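Furenine Rovers have appointed Senan Daly as manager after the departure of Bláthnaid Dolan, who stepped down at the end of October to take charge of the club's academy.

Daly, a former Rovers captain, signed a deal until the end of next season and took his first training session on the evening his appointment was announced. He had been in charge at Amineck Town, where he won promotion in his second year.

He made 100 league appearances for Rovers as a holding midfielder before a knee injury ended his playing days. His last game for the club was a 1-0 defeat at home to Lorkitz, the side he will face in his first match as manager.

"I know the ground and I know what the supporters expect," Daly said. "We haven't been scoring enough and we've been giving away soft goals from set pieces. Those are things you can work on during the week, and that's what we'll be doing."

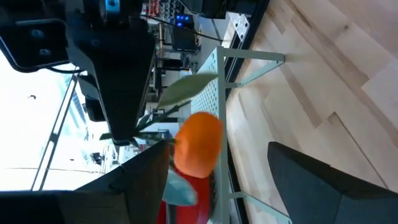
Rovers are eighth in the table with 14 points. They have gone seven games without an away win and lost 3-1 at Amineck last time out, a match in which both full-backs were booked before half-time. Goalkeeper coaching will stay as it is for now, and the club expects to name an assistant manager before the end of November.

Dolan leaves the first team after three seasons. She led Rovers to the semi-final of the league cup in the first of those, and brought five academy players into the senior squad. Her new job covers all age groups from the under-12s upwards, as well as the club's links with local schools.

"I've wanted to get back to working with younger players for a while," she said. "I told the board in the summer that I'd see the autumn fixtures through if they needed me to. Senan and I have spoken a few times and he has been given everything we have on the squad."

The club said it had spoken to four candidates and that Daly was the only one to be offered the post. Amineck will receive a small compensation payment. Their reserve team coach will look after the side until a replacement is found.

Daly is likely to be without two regular starters for the Lorkitz game. Winger Flanagan has a hamstring strain and is expected to miss three weeks, while the club's first-choice centre-half is suspended after collecting his fifth yellow card of the season. Midfielder Conor Reddy is back in full training following an ankle operation and could be among the substitutes.

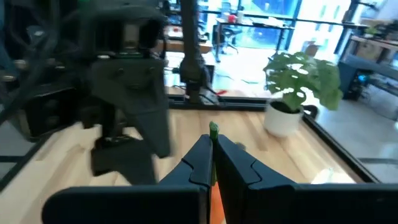

## Ticket details

Tickets for the Lorkitz match are on sale from the club office and at the turnstiles. Adults pay £8 and under-16s get in free with a paying adult. Kick-off is at 3pm and the gates open at 1.30pm. Season ticket holders should use the east entrance, as the main gate is closed for repairs to the wall.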